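About Sarnance

Sarnance is a small shoe workshop in the town of Pristlow. We began with one table and a box of leather pieces that we bought from a closed factory. Today we make 4,000 pairs in a year, for shops and for private customers. We are proud of this number, but we do not wish to grow very quickly.

Our work is divided into preparing, shaping and packing. Parts come to the room in plain cardboard boxes, and in plain cardboard boxes the finished pairs also leave. We do not use printed gift boxes. They cost money and most people throw them away on the same evening.

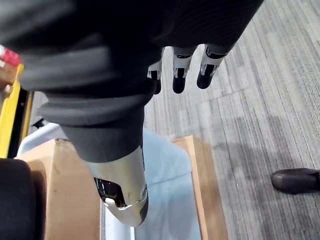 Please never change the brown boxes, I keep all my winter shoes in them and they stack very well. (Jotusance shop, customer book)

We have read this remark many times and the boxes will stay.

The shaping is done on the long yellow table. The color was chosen before our time, and we have painted it again in the same yellow, as black parts are easy to see on it. Trays and shells are laid in a row, with some space between them, so that one piece does not scratch the next.
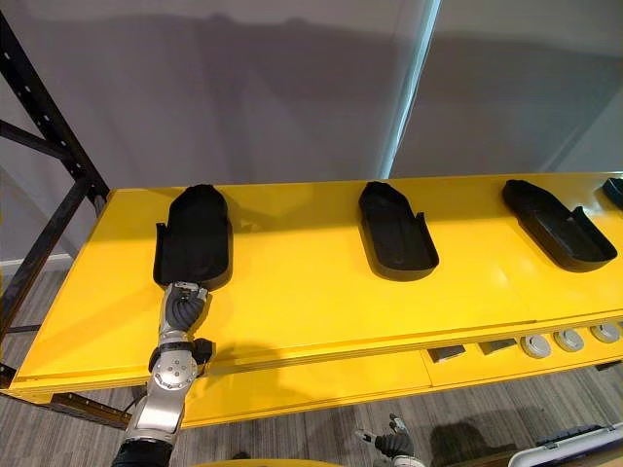 Black shoe-shaped trays on the yellow table, Sarnance workshop

Our best known model is the Lie, a simple closed shoe for indoor work. It is made in 9 sizes. We repair every Lie for three years after the purchase, and for this you only need to send us the pair and a short note with your address. In August the workshop is closed and repairs must wait until September. 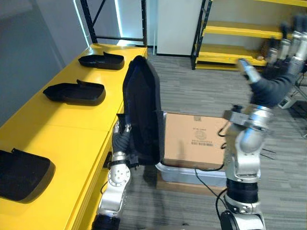

Text: the Sarnance workshop

Visitors are welcome in the morning, after a call or a letter. We ask you kindly not to put bags or cups on the table. Old pairs can be left at the entrance, also when they were not made by us.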